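24/12/2022

Up early for the market and then didn't go. There was ice on the steps and I could see from the kitchen window that half the stalls hadn't bothered either. Made coffee, toasted the heel of the rye, and read the Prumovness booklet all the way through, which I had promised Mom I would do before she gets here.

She is on it again. Last winter it was the cabbage thing and before that the warm water with vinegar, and now she has paid 500 for a Prumovness course that comes with a booklet, a wall chart and a bag of powder that smells like a pet store. The idea, as far as I can follow it, is that fruit must be eaten alone, before noon, and in a set order. Sweet before sour. Bananas never with anything. Apples only after a wait of 10 minutes, during which you are supposed to breathe. I breathe anyway.

I wanted to be fair to it. I got a pencil and put a small mark next to every sentence that told me something I could check, and by page twenty I had made so few marks that I put the pencil down. Plenty of it is the kind of sentence that sounds like a fact if you read it quickly. "The body knows the order of the orchard." What orchard? Bananas and apples don't grow in the same one. They barely grow on the same half of the map. And whose body? Mine would eat a cheese sandwich first and think about the orchard at bedtime.

Then there are the letters at the back. A woman who slept through the night for the first time in years. A man whose knees cleared up. I don't think these people are lying, or I don't think all of them are. I had a good night myself last week and I'd eaten cold noodles over the sink. If I had been on the course I suppose I would have written in.

What bothers me more is the banana page. It says a banana with no spots is "asleep" and a spotted one is "awake," and that you should only eat them awake. Fine, a spotted banana is sweeter, everyone's grandmother knew that, the starch goes to sugar while it sits there. You don't need a course for it. But then the booklet says an awake banana has more energy in it than a sleeping one, and I would like to know where it got the extra from. The counter?
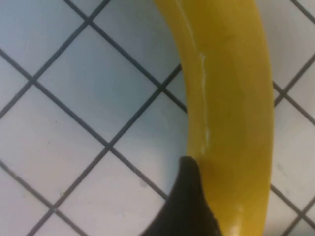
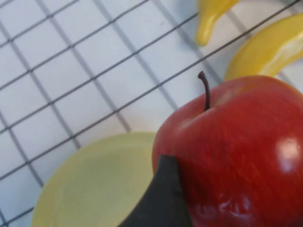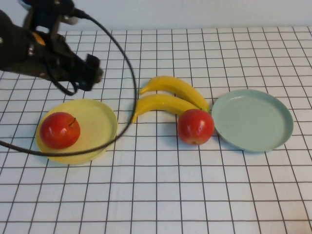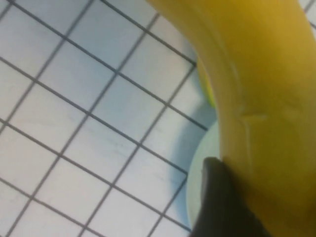
Photos: Josefien Postma

By that system the yellow one at the top is sound asleep and Mom would walk right past it. I'd have it sliced on toast. I like them firm, with that slight squeak when you bite, and I have liked them like that for my entire life with no harm that I know of.

The apple rules are worse. Red ones are for "drive" and green ones are for "rest." I called the fruit counter at Dijkstra to ask when they were closing, and while I had the man on the line I asked whether anybody had been in asking for drive apples. He said they'd had a run on red ones in Ostitz all month and he had put it down to Christmas. I would put it down to Christmas too. Mom will put it down to Prumovness. There you have the whole difficulty with arguing about any of this.

They close at 5, so I went at lunchtime in the end, down the back way where the sun had been on the path. Bought:
– clementines, a net
– the big potatoes
– cream (the last one, had to reach behind the yogurt)
– bananas, asleep
– walnuts
– candles, which I forgot last year

The line was bad. The woman ahead of me had a cart full of those ready-cut fruit cups from Wuvusar, the ones with the gold lid that say "picked at the perfect moment." I have my doubts about the perfect moment. You can't tell me somebody picks melon, grapes and pineapple at the perfect moment, gets them all into one cup, trucks them here and they are still perfect under the strip lights on Christmas Eve. I had one in May, on the train, and the melon tasted like the lid. But she looked pleased with them, and she let me put my basket down on the end of the belt, so good luck to her.

Got home and had a go at the tree. The lights work if you hold the plug at an angle, so I've wedged it with a matchbox. It leans. It leaned last year too and I blamed the tree, and this is a different tree, so I think it must be the stand, or the floor.

Mom called at 3 to say she had left and called again shortly after to say she hadn't. She wanted to know if I'd read it. I said I had. She said, and? I said I thought the paper was nice. She laughed, to be fair to her. Then she said she had more energy than she'd had in years and I couldn't argue with that, and I didn't, though I could have. She has also stopped working nights and started walking to the lake with the neighbor, and I can think of two or three reasons there for a person to feel better that don't cost anything and don't come in a bag. I kept it to myself. It's Christmas Eve and she's driving in the dark.

I do wonder why I mind so much. Nobody is being hurt by an apple. She eats more fruit than she used to, and if the chart on the wall gets her to do that then maybe the chart has earned some of its money. Not all of it. I'd say the price of the paper and the pin. What I can't stand is the confident tone of the thing, page after page, telling a sensible woman who raised two children on potatoes and common sense that she has been eating in the wrong order.

Anyway the plan for tomorrow is the fruit salad, the old one, from the card in the tin. Bananas and apples and clementines all in together with the walnuts, lemon over the top so it doesn't go brown, cream on the side. The lemon works, I have tested that one myself, with a bowl without it next to a bowl with it. I am going to put it on the table after dinner, well past noon, and not say a word about it. I'd bet she has seconds.

Potatoes are peeled and standing in water. Bed in the small room is made up, the good blanket on it. I still need to find the other pillowcase and wrap her slippers. Headlights on the hill just now but they went on past, toward the church.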